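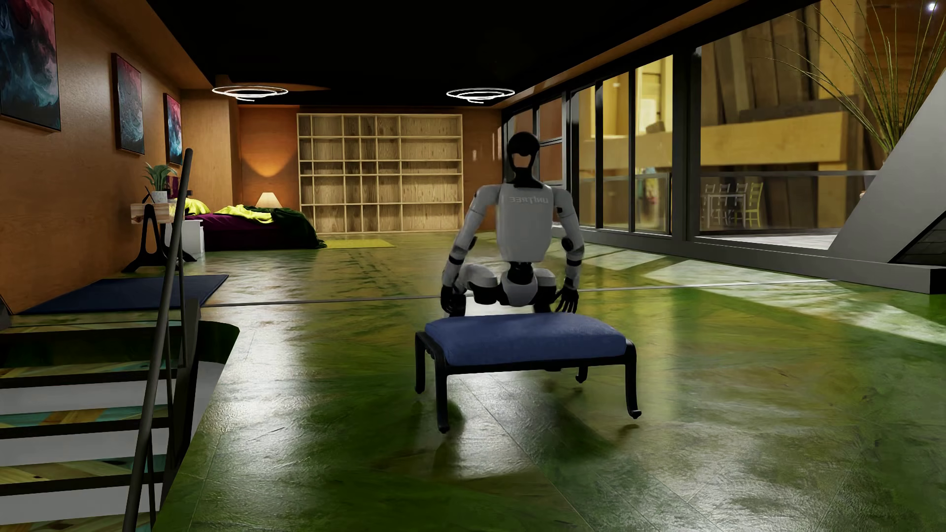 Rendered still: the humanoid behind the blue ottoman.

Virnside Pumping Log
README, 7 December 2020

What you are getting

A spreadsheet of one working mother's pumping sessions, kept from my first day back at the office until the day I put the pump in a closet and shut the door on it. I started it in March on the back of a parking receipt. Hamish Moncrieff, who shares my desk wall and has twins, told me it ought to be typed up for other parents. He then declined to type it.

There are 67 sessions in the file. Each row is one session.

Columns

start: when I sat down, by the office clock, which runs fast
minutes: time attached to the machine
ounces: left and right added together, read off the bottle in bad light
room: see below
interrupted: yes or no (mostly yes)
notes: free text, some of it written while annoyed

Room codes

N is the Niven room, officially the wellness suite, with a chair and a lock. B is the Bavetti room, which has a window onto the hallway and a door that believes in openness. C is my car.

Known problems

The ounces column is blank in 5 rows. In 3 of them I spilled the milk before reading the bottle, and yes, I cried over it. In the others I fell asleep.

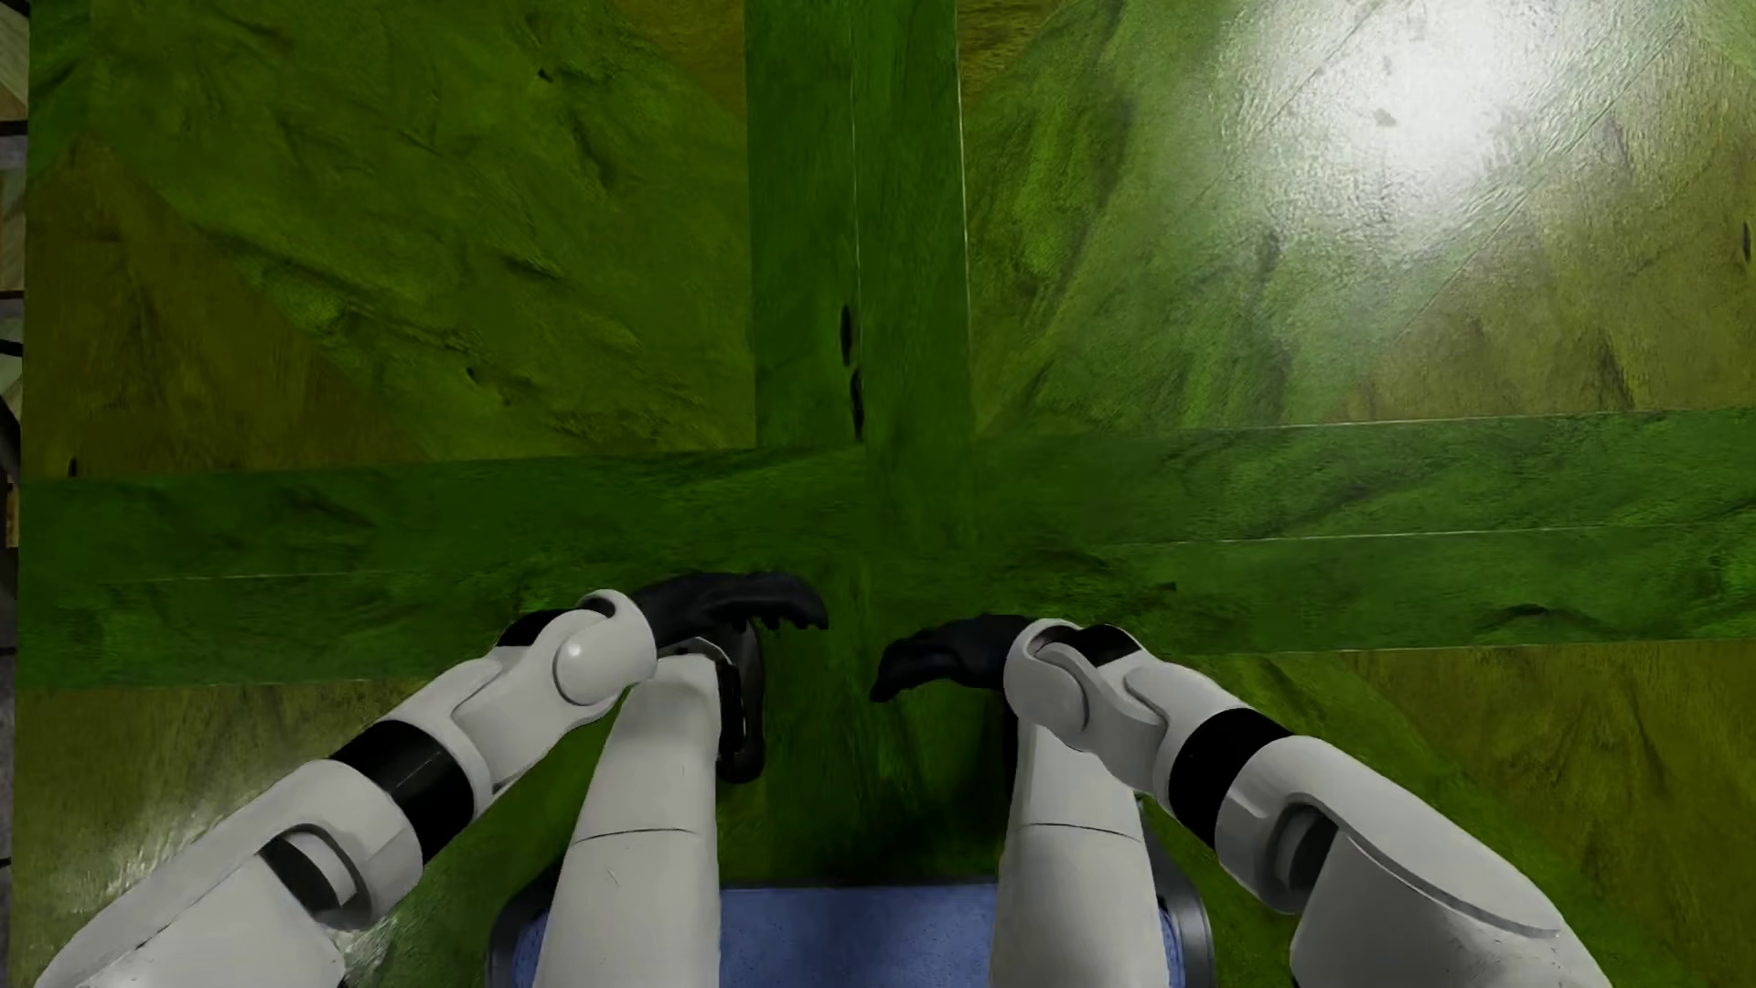
Minutes are rounded to whatever I felt like. Any session longer than a lunch break includes time spent hunting for the second valve. The notes mention "T." several times, meaning Torben Kohlhase, my manager, who booked the Niven room for budget calls until I taped a copy of the log to the door. His bookings stop after row 6.

Please don't use this to work out how much milk anyone else should be making. It's one woman, one tired pump, and a baby who preferred her grandmother's applesauce anyway.

Files

log.csv has the sessions. notes_clean.txt has the notes with the swearing taken out. Desov, the folder, is named after the baby's stuffed walrus and contains the original receipts, scanned crooked.

Use and sharing

Copy it, chart it, show it to your HR department. Corrections are welcome after bedtime.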